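Ticket: Sorting demo stalls between picks during visitor sessions
Site: Hindthorpe open day, table-clearing station
Opened by: Alžběta Rusnák
Priority: was Urgent, now Normal
Status: Monitoring

10:06 – Both arms stop after a few picks and sit there with the grippers open. No fault on the pendant. Restarting the task clears it. Visitors are polite and assume the arms are thinking.

10:20 – Happened again with a school group watching. Log shows "waiting for partner" on the left arm and "waiting for partner" on the right arm, so at least they agree. Very courteous. Dishes go in the blue bin, trash goes in the white bin, and neither arm will go first.

10:43 – Tried the obvious things. Reseated both gripper cables, recalibrated the table height, lowered speed to 40 percent. The stall now takes longer to arrive.

11:15 – Narneter support (Su, by phone) asked if the station had run clean before the doors opened. It had: 32 cycles last night, no stalls. She asked what had changed. I said the public.

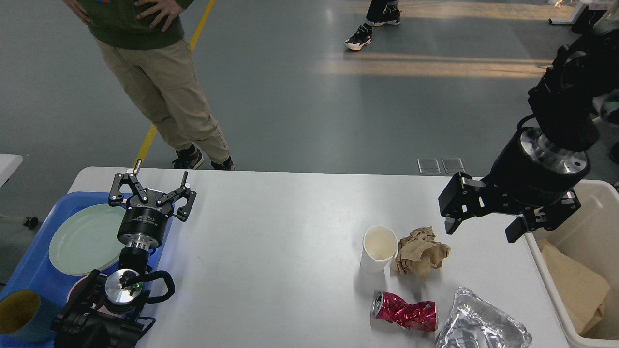 11:40 – Su had me pull the safety zone log. The floor scanner flags anyone near the far side of the table, and every flag makes both arms give up their claim on the shared middle area. When the flag clears, each one asks the other for permission. People drift in, people drift out, and by the third drift we have a standoff.

12:10 – Workaround: left arm set as priority holder in the Matetti task file, line 43. Right arm yields and retries after 6 seconds. Left the scanner zone alone. Somebody from events suggested shrinking it so guests could "get the full experience." Declined.

13:30 – Ran through the lunch crowd. One pause, recovered without help. A visitor asked whether we had broken it, as the earlier version seemed more thoughtful.

14:05 – Speed back to normal. Su wants the morning logs and will raise the claim handling with the developers. She's calling it an edge case. The edge in question is where the audience stands.

To do: send logs, put the priority setting in the demo checklist, restock paper cups. Leaving this open until the September visit.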